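Wallpaper Is Back at the Brislow House, and We Could Not Be Happier

If you have walked past the side door this spring and caught a whiff of paste, now you know why. The upstairs rooms at the Brislow House are getting their walls back! After a long winter of scraping and sanding and patching, the first lengths of paper have gone up, and the whole second floor feels like a different place.

A little background for newer members. When our society took on the house, every upstairs room had been painted the same tired beige, ceiling and all. Under the beige was a green, under the green was a sort of mustard, and under the mustard, in the back bedroom, was paper. Layers of it! We steamed it away in strips and saved every piece bigger than a hand, and those pieces now live in flat boxes in the downstairs closet (please don't stack anything on them). The oldest is a brown floral with a border of ferns. The newest is a loud orange geometric that split opinion badly at the October meeting and has its fans even now.

We decided early on that we would not try to copy any one of them. The house has been lived in by so many families, with such different ideas of what a nice bedroom should look like, that picking one year and freezing it seemed a shame. So each room gets its own character. The front room will have stripes. The back bedroom keeps a framed panel of the fern border. The little room over the stairs will have something modern and playful, on one wall only, with the other surfaces kept plain.

That last choice took the most talking over. One papered wall can look like you ran out of money halfway through, and we did hear that said. But it can also look wonderful, especially when the pattern is small and scattered and there is a good strong color next to it. Dark paint beside a white-ground paper makes the paper look brighter than it does on the roll, and a pale ceiling keeps the room from closing in on you. Try it with samples before you decide. We taped ours up and left them for two weeks, and the one we all liked on the first morning was the one we were sick of by the end.

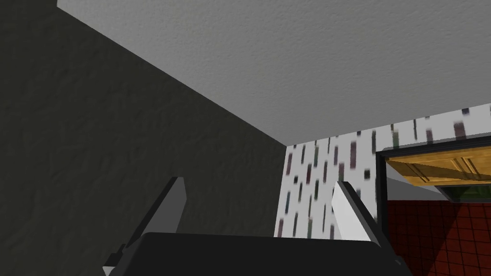
Sabbagh, reading over the first draft of this item, wrote back that one papered wall is all very well but that we had skipped the part people really need, namely what happens at the corner. Rooms in old houses are never square, the note went on, and if you trust the corner instead of a plumb line your pattern will be leaning by the time you reach the window.

Quite right, and thank you! So, corners. Hang a weighted string a short way out from the corner and mark the wall behind it lightly in pencil. Line up the edge of your first full strip with that mark and let the corner side run over a little, then trim it into the crease with a fresh blade. A really fresh blade. We went through a whole pack on one wall and would do it again, because a dull one drags wet paper and tears it just where the eye goes. If the neighboring wall is painted a dark color, paint that first and let it cure properly before any paste comes near it. Wipe as you go with a clean damp sponge, and change the water often.

Patterns made of small loose marks are kinder to beginners than stripes or big flowers, by the way. You still have to match them at the seams, but a tiny slip does not shout at you from the doorway. The stripes in the front room are going to be another matter, and we are saving them until everybody has had more practice.

Money next. The Gredau Fund gave us 900 dollars toward paper and paste for the upstairs, and we are so grateful. It has covered the little room and the back bedroom, and there should be enough left for lining paper in the front room, where the plaster is rough in places. The ladders came on loan from Trarnitz Hardware, who also let us have the long pasting table for as long as we need it.

We are holding a hands-on paper hanging morning at the house for anyone who wants to learn. No experience needed, and you won't be turned loose on the real walls right away. There will be practice boards set up in the downstairs hall, with a proper corner built into each pair so you can get the feel of it. It runs for 2 hours with a 30 minute break for coffee, and there is usually cake. Wear something you don't mind ruining. The cost is free to members, and guests are welcome too. Sign up on the sheet by the front door or drop us a line at the usual address.

One more request. We are still hunting for old photographs taken inside the house, the upstairs most of all. Birthday parties, babies in cribs, somebody's new bicycle parked in the hall, anything with a bit of wall behind it. A patch of pattern over a person's shoulder can tell us which paper was up and when. We'll scan your pictures while you wait and hand them straight back.

The next work session is for stripping the paint off the landing woodwork. Bring gloves!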